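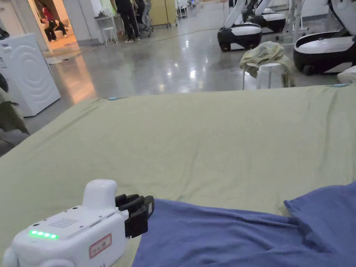
Kaja Vītola wanted to know why grown-ups in Erstead keep talking about "the budget" as if it were a person who might turn up for tea. She is nine, and she put her question to us in very neat handwriting, and we thought it was such a good one that we have given it the whole of this page.

So, Kaja, let's begin with your town. A town needs all sorts of things that no single family could buy by itself. It needs street lamps and drains, and people to empty the bins, and a library with the heating on, and somebody to come and mend the swings when a chain breaks. All of that costs money, and the money has to be shared out. The plan for sharing it out is called the budget. It is really just a very long list, with what the town expects to get on one side and what it expects to spend on the other.

Where does the money come from?

Quite a lot of it comes from the people who live in the town. Most households pay something called a local tax (your parents or carers may grumble when the letter arrives, and that is allowed). Some more comes from the national government, and a bit comes from things like parking tickets, swimming lessons and hiring out the town hall for weddings. Put it all together and you have one big pot.

Big, but not bottomless! If the council spends more on one thing, there is less left for the others, and that is why people argue about it so much.

Who decides?

The people who decide are called councillors. They are chosen by the grown-ups of the town in an election, and each one speaks up for a particular part of it. Erstead has a part called Calano, up by the old mill, and another called Prorness, down where the river bends, and each of them has its own councillors. If you live in Calano and your pavement is full of holes, it is a Calano councillor you would write to.

Councillors don't work out all the sums on their own. There are people who work for the council all year round, whatever happens at elections, and they are called officers. They find out what everything costs. Then they write it down in a report, usually a rather fat one, and the councillors read it and ask questions.

Let's pretend for a moment

Suppose there is 1000 pounds left over at the end of all the sums, and three people have an idea for it. One would like new books for the library. One would like a bench by the bus stop, where older people have to stand in the rain. One would like to put the money away in case of a snowy winter, when the roads need a great deal of salt.

Which would you choose? Now imagine that the bench costs 435 pounds and the books cost 221. You could have both of those and still have 344 pounds to put away for the snow. But what if somebody says that 344 pounds won't buy enough salt? Then you might have to give up the bench, or buy fewer books, or wait a year. You can see how a meeting about this sort of thing could go on past bedtime.

What happens at the meeting?

The meeting takes place in the council chamber, and almost anybody can go and watch from the public seats. In Erstead the person in charge of keeping order is the mayor, who sits at the front and says whose turn it is to speak. It is a little like putting your hand up in class.

First the plan is read out. Then councillors who don't like a part of it can suggest a change, and a suggested change is called an amendment. Each amendment is talked over and voted on. When there are no more of them, everybody votes on the whole plan. If more councillors say yes than say no, the budget is passed, and the council can get on with things. If it isn't passed, they have to come back and try again.

Can children have a say?

You can't vote in an election yet, but you can certainly have an opinion, and you can tell it to people. In January a class at Ramanauskas School wrote to their councillors about the crossing outside the gates. Pacita Evangelista, who is ten, read one of the letters aloud at the meeting, standing on a box so that she could reach the microphone. The councillors agreed to look into it, and an officer is now finding out the price.

If you would like to write a letter of your own, say where you live, what you would like to be changed and why it matters to you. One page is plenty. Ask a grown-up to help you find the right councillor, and do remember to put your name at the bottom!

Some words to keep

Budget: a plan for what money will come in and how it will be spent.
Councillor: a person elected to help run a town.
Officer: a person who has a job working for the council.
Amendment: a change that somebody would like to make to a plan.
Chamber: the room where the council meets.

Next time we shall be answering Takeshi Nishimura, who has asked who chooses the names of new streets.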